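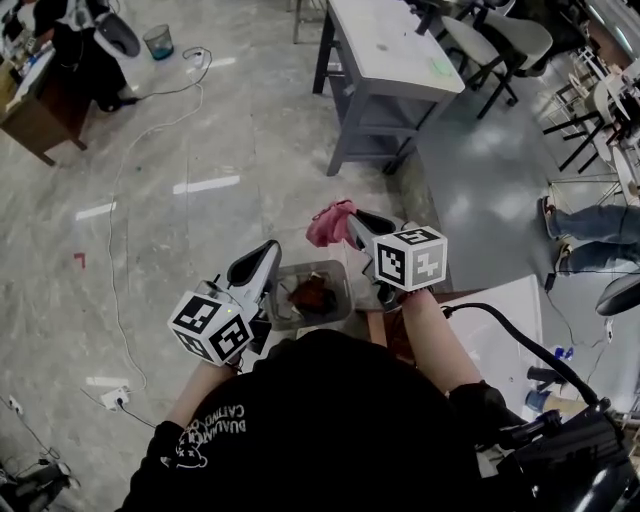 Throw it out, tub and all, my sister said, and then she said it again in case I was going to pretend I hadn't heard. She had been saying it about everything since morning. She had said it about the curtain rings and the jar of bent nails, and by noon she had stopped looking at the things first.

I told her I would clean it and then decide.

She said that was how our mother ended up with a room like that one in the first place.

We had rented the room on Ardeleanu Street in Tikevham to sort what came out of the shop. The shop had to be empty by the end of August and the new people wanted it swept. The room cost us $100 for the week, and for that we got a long white table, more chairs and stools than two people could use, and a sink down the hall. We pushed most of the seating up against the wall the first day. After that, if one of us wanted to sit down, it was easier to sit on the floor.

There were 23 boxes. My sister had written the numbers on the sides before we moved them, and next to each number a word, like KITCHEN or STRING. Box 20 said DON'T KNOW. That was where the tub came from.

It was a plain clear plastic tub, not deep. The lump in it was brown with some red to it, and there were crumbs and bits lying around it. It had no label. Our mother labeled everything. She labeled the drawer where she kept the labels. So either the tub was too important to need one or it was nothing, and I couldn't tell which from looking.

"It's glue," my sister said. "She made that glue for the chair legs."

I said the glue was yellow.

"It was yellow when it was new."

I said it might be the stuff she used on the leather, the polish she cooked up on the back burner when we lived on Brodel Road. My sister said the polish came in a can from Skustero and our mother never cooked it, she only warmed it up. We went back and forth on that for a while. I could remember the pot and the window open in winter, and she could remember the can and the little key you opened it with. We had lived in the same house and were two years apart.

I got the pink cloth out of the rag bag. It was part of something once, a pillowcase or a nightgown. I wiped the rim of the tub, and then the outside, and then I turned it around and did the part I had been holding. My sister watched me do this.

"You're cleaning garbage," she said.

"I'm nearly done."

She opened the next box, which was receipts. They were in bundles with rubber bands, and the bands broke when she touched them. She read a few out loud. Two pounds of tacks. One lamp, repaired. One chair, seat only, no charge. There was one for 724 buttons, assorted, written out in our mother's hand as though she had sat and counted every one, and I suppose she had. My sister read that one twice and put it in her shirt pocket. I didn't say anything about it. She had thrown out the buttons themselves before lunch.

After the receipts she went down the hall and came back with two cups of water and gave me one. She asked what I would do with the tub if I kept it. Where would it go? I said on the shelf over the washing machine. She asked what for.

I told her about the time I was home sick from school and our mother took me to the shop with her and put me under the counter on a pile of moving blankets. She gave me something to roll around in my hands so I would stay quiet. It was brown and it smelled like a candle and it got soft if you held it long enough. I held it all day. When a customer came in I could see only shoes. I had forgotten it until the tub came out of the box, and I couldn't swear it was the same thing.

"Did you smell it?" my sister said.

I said I hadn't.

"Well, smell it."

I didn't want to. I folded the cloth in half and wiped the rim again. She held out her hand for the tub and I moved it a little farther up the table, and she let her hand drop and picked up her cup.

"She never took me to the shop when I was sick," she said. "I stayed next door and watched TV."

We did the last three boxes without talking much. One was lampshades. One was all empty jars, washed, and for once she didn't say to throw them out. She just carried them to the hall and came back.

When we locked up, the tub was on the back seat of my car with the cloth tucked in next to it so it wouldn't slide. My sister put the seat belt across it. She said she would call me when she got home, and to drive slow over the tracks.

Filed under: Short Stories, Family
Print this story
E-mail this story to a friend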